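How to send a written comment on a proposed city ordinance

Last updated: 25 March 2021

When I moved to Bamley I did not know that a resident can write to the city council about a proposal before the vote. In the country where I grew up this was possible only on paper, so to speak. I have now sent comments on several proposals, and I want to explain the process step by step. The rules are those of Bamley, but in most cities they should be similar.

As the model I will use Ordinance 1336, which would change the parking rules near the Tiongson bridge.

Step 1. Find the correct text

Open the city website and go to Council, then Agendas and Minutes. Choose the date of the meeting. The agenda is a short list, and each item has a link to a packet. The packet is the document you need. For Ordinance 1336 it had 56 pages, but the ordinance itself was only the first four. After that come the staff report, the maps and the letters already received.

Check which version you are reading. Words which will be removed are crossed out, and new words are underlined. If you see neither, you probably have the old law or a clean copy, and you should look for the file with "redline" in its name.

Step 2. Note the deadline and the reading

In Bamley an ordinance is read two times, at two different meetings. You can comment before each reading. It is better to write before the first one, when members still change the text. Before the second reading they usually vote on what is already there.

The deadline for written comments is noon on the day before the meeting. Comments which arrive later are still kept in the record, but the members may not see them before they vote.

Step 3. Decide what you are asking for

Many letters say only that the writer is worried. A council member cannot do much with this. Try to finish this sentence before you start: "I ask the council to ..." The end can be "vote no", or "remove Section 3", or "delay the vote until the traffic study from February is published".

If you have three requests, put the most important one first. If you have ten, you should perhaps write about only two of them.

Step 4. Write the comment

The online form accepts up to 400 words. This is less than it seems. I use the following order:

First line: the ordinance number and your position (support, oppose, or support with changes).
Second line: where you live or work. The street is enough, you do not need to give the house number.
Next: your request, in one sentence.
Then: your reasons, with the section number for each.
Last: thanks, and your full name.

Facts from your own street are useful, for instance at what hour the buses cannot pass. General opinions about the government are less useful, and they use up your words.

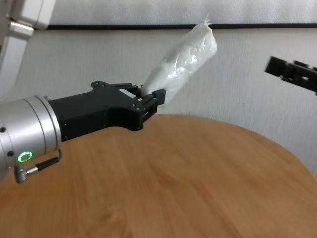 A reader from the Didden side of the river wrote to me that the section numbers made the biggest difference for her. Her first letter got only an automatic reply, she said, but when she quoted Section 5 and suggested other wording, a council office called her the same week and asked if they could read her sentence aloud at the meeting. She also asked me to add that people who rent can comment exactly like owners, and her neighbors did not believe this.

She is right about the renters. The form asks if you are a resident, a business or "other", and there is no question about property. Also you do not have to be a citizen or a registered voter. I sent my first comments before I could vote here.

Step 5. Send it and keep a copy

You can use the online form, or email the city clerk. By email there is no word limit, but please put the ordinance number in the subject line – without it the letter may go to the wrong packet. Attachments should be PDF.

Remember that your comment becomes a public record. Your name will be visible, and in Bamley the email address too if you write by email. With the form the address is hidden. Do not include your phone number in the text.

Step 6. Check that it was received

One or two days later, open the packet again. New comments are added at the end under "Supplemental". If yours is missing, call the clerk's office and give them the date and hour when you sent it.

Step 7. Follow the vote

The meetings are streamed, and the minutes come out after the next meeting. The local paper, the Ferkivitz Courier, prints how each member voted, often sooner than the minutes – but it does not cover every item. For small ordinances the video is the only quick source. Use the agenda item number to jump to the right place.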